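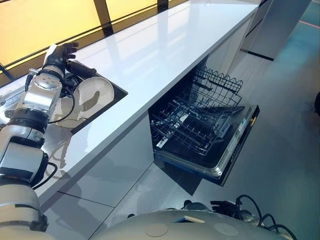

Reaching for a plate in the sink, dishwasher open and top rack pulled out.

Home | Archives | Subscribe | Thread view | Date view
Search this list Go

To: teleop-list
Subject: Re: how many demos for dish loading??
Date: 10/22/18

> We're recording our first batch of plate demos over remote control and
> I'm already losing my mind a little. The wrist ends up in a different
> place every time and half the runs look like a person swatting a fly.
> Do you folks teach by hand first and then go remote, or jump straight
> in? And how many runs before the thing learned anything useful? We have
> 40 and it still stabs the rack.

Oh boy, I feel your pain! We were in the same spot in March, when I joined the kitchen project here at Redden, and I stabbed plenty of racks myself.

First, 40 is pretty thin for sink to dishwasher. We had 70 when the grasp started looking sane (just the grasp, mind you) and we didn't trust the whole move until we got up near 300. That's with one plate size. Bowls are a whole other email.

On by hand vs. remote: we do both, in that order. For the first 13 runs I hold the arm and walk it through, slow, so I get a feel for where the elbow wants to go. The elbow is what gets you. You think you're steering the fingers and meanwhile the elbow is drifting toward the edge of the counter. After that I switch to the remote rig and throw the hand-guided ones out of the training set. My hands were all over the camera view in those, and the learner picked up on it in ways I'm still embarrassed about.

Stuff that helped with the wild wrist:

- Start every run from the same pose. We saved one in Tello (our little recording tool, I can send you the build if you want it) and it won't record until the arm is there.
- Plate on its edge in the sink, leaning, with room for the fingers beside it. Flat on the bottom is a nightmare, leave it for later.
- Rack pulled out before you hit record. Pulling the rack is its own task! We mixed them for two weeks and got mush.
- If you fumble, keep going and fix it. Those runs turned out to be some of my favorites to train on.
- Take breaks. My last ten runs of any long session are garbage, I can see it in the plots.

Oh, and shiny stuff. Our counter is glossy white and throws back the window light, and you can see the arm reflected in the plate too. I was all set to cover everything with matte paper, but we just recorded at different times of day and it got better. Might be luck.

For replay checks we use Testix, and the folks over at Cevureck have a script that flags jerky stretches. It's fussy about timestamps but worth the afternoon it takes to set up.

What's your hand like, by the way? Two fingers or more? With more fingers I'd map fewer of them to the controller than you think you need. I drive ours with one squeeze and a thumb, and that's it.

Send me a couple of your bad runs, I love looking at bad runs.

Recent in this list
Re: foot pedal for start/stop
Cable loops catching at the shoulder
Re: Re: glove vs. joystick for small hands
Tello file format, take two
Re: lag on the remote rig after lunch
Folding towels, anybody?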